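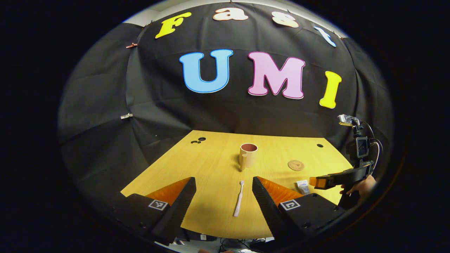

Rules for the demo table, November 2024

I've rewritten the house rules we use at Druvlow for recording with the hand-held grippers. The old list came over from Zosholm and had grown to three pages, which people had stopped reading. The new one fits on a single sheet.

Reset the objects before every take. Cup, coaster, toothbrush and toothpaste all get moved a little, and the toothbrush gets a new angle. If the start looks the same each time, throw the take out.

Keep the markers on the fingers clean and flat. A lifted corner means you stop and replace it. We lost 60 takes in September to one that had started to peel.

Hands stay on the handles. No reaching in to fix something halfway through. If you drop the tube, let the take run, tag it as a failure and start again.

Move at a normal pace. New people tend to rush once they've done about 40 in a row, so that is where the break goes now. I tried 100 and the last stretch was sloppy.

One task per session. Mixing tasks made the labels a mess, and Ikisdale sent a whole batch back over it.

I'm still not sure about the backdrop. Løken wants it swapped partway through each set and I'd like to leave it alone until we reach 800 good takes. For now the sheet says to check the clips in the morning and leave the fabric where it is.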